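Bag packing, part two: the wrist camera goes on

September 26, 2025

The arm has been on the bench at the Plirkura workshop since May, and for most of that time it has done very little except wave about. I wrote in the last post that I wanted it to put small things into a paper bag. It is a dull job and I picked it for that reason. I have spares to send out from time to time and I always end up bagging them by hand the night before.

The first version worked from a camera on a pole, looking down at the table from the side. It could find the bag without much trouble. What it could not do was tell where the mouth of the bag was once the arm had moved in, as the arm then blocked the view. It would lower a part on to the outside of the paper and let go. I watched it do this a good many times before I accepted that more tuning would not help.

So the camera had to move to the wrist. Gerrit Nkosi, who has the bench next to mine, had a small board camera left over from his Prins project and let me have it for the price of a new cable. I printed a bracket in black PETG that clamps round the wrist just behind the gripper. The first bracket was too short and all I got was a close view of my own screws. The second was the right length but flexed when the arm stopped quickly, and the picture shook for a moment afterwards. The third has a rib down the back and has been fine.

Routing the cable took longer than the bracket did. The wrist turns nearly 200 degrees in my setup and the cable has to follow it without pulling on the connector. I ended up with a loose loop held by two bits of hook and loop tape, and a limit in the software so it can't wind itself up. If you are doing something similar, put the limit in before you power the thing on. I did it the other way round and bought a second cable.

Both fingertips are in view all the time now, which I wanted. I can work out where the gap between them is and line that up with whatever I am aiming for.

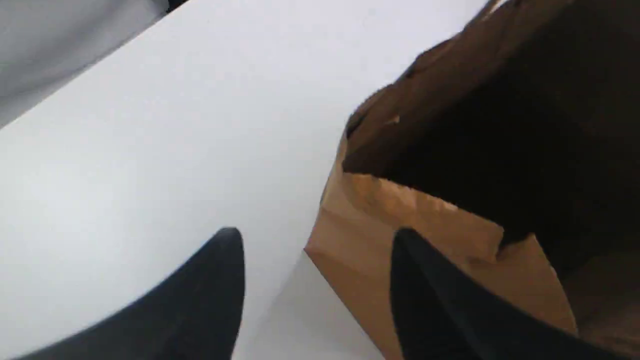

The view from the wrist, with the open bag just ahead and to the right of the gripper.

The inside of the bag comes out very dark compared with the paper and the white tabletop, and that turned out to be useful. My code looks for the biggest dark patch that has a brown edge, and takes the middle of it as the target. The black fingers are dark as well, of course, so I mask them out first. They stay in the same place relative to the camera for any given gripper opening, so the mask is a simple lookup.

The rim is the hard part. A paper bag never opens the same way twice, and once it has been handled a few times the top edge goes soft and curls over. If the curl hides enough of the opening, the code picks a point too close to the near side and a finger catches the paper. Then the bag slides, or falls over.

I ran a batch of 79 attempts over two evenings, using the same few plastic spacers as the load. 13 of them missed. Most of those were the curled rim problem. A couple were blur, where I took the picture before the arm had settled. I have put in a short wait before each capture and that seems to have dealt with the second kind, though I haven't run a full batch since.

The controller is still the old Gitari board. It is slow and the documentation is poor, but I know its faults by now and I don't want to change two things at once. Gerrit thinks I should replace it before going any further. He may be right, but it can wait until the bag works.

Next I want to try folding the top of the bag outwards into a cuff before it goes on the table, which should hold the mouth open and give the rim a cleaner edge. I also have a plan for a wire frame that holds the bag from the outside, but that feels like cheating and I would have to store it somewhere.

I'm taking the arm over to the open evening at Claltunberg if I can find a box big enough for it. The bracket files need tidying up before I share them. The clamp holes are still slightly too small and I have been drilling them out by hand.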